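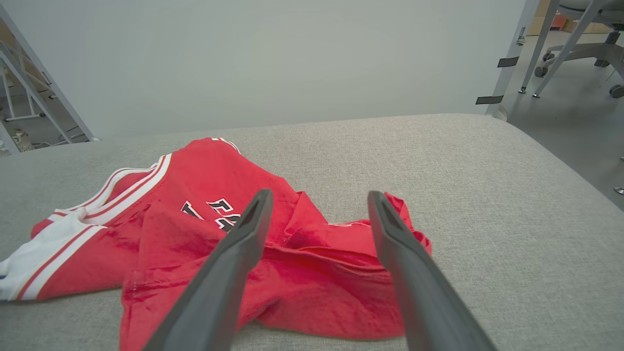
Two gripper fingers and one crumpled red jersey at Clareo's test room.

I have a chair at home that holds my clean laundry, and I'd love for a machine to take it off my hands. So when Clareo, a small outfit that works on robots for household chores, said I could come by and watch one fold clothes, I was there before they'd even unlocked the front door!

The short version: we're still folding our own shirts. But it's closer than I expected, and I got pretty wrapped up in it (I skipped lunch).

Towels were the warm-up. Tamara Vlad, who runs the laundry tests, told me the arm got through 72 towels the week before I visited and folded 51 of them well enough to put on a shelf. Jerseys are a lot harder. They're slick, they slump into a heap, and the machine has to work out which bit is a hem and which bit is an armhole before it can do anything useful. "A towel has four corners and you can go find them," she said. "A jersey in a pile could be anything."

A good fold on a shirt takes the arm 10 minutes right now, and that's on a good day. My mother would have the whole basket done and be on the phone with my aunt by then.

Shops are interested all the same. Gion Nägeli buys equipment for Stindetti, a sportswear chain with a big returns problem -- his stores get 700 items back in a busy January week, most of them stuffed in a bag any old way. He doesn't need pretty folding, he told me. He'd be happy with something that picks up one shirt at a time and lays it flat for a person to check. Vlad thinks that part could be ready for a store trial next year. She wouldn't give me a date for the home version, and I did ask twice.

I'm going back when they start on socks.

Contact us | Copyright Plarby 2022 | Back to top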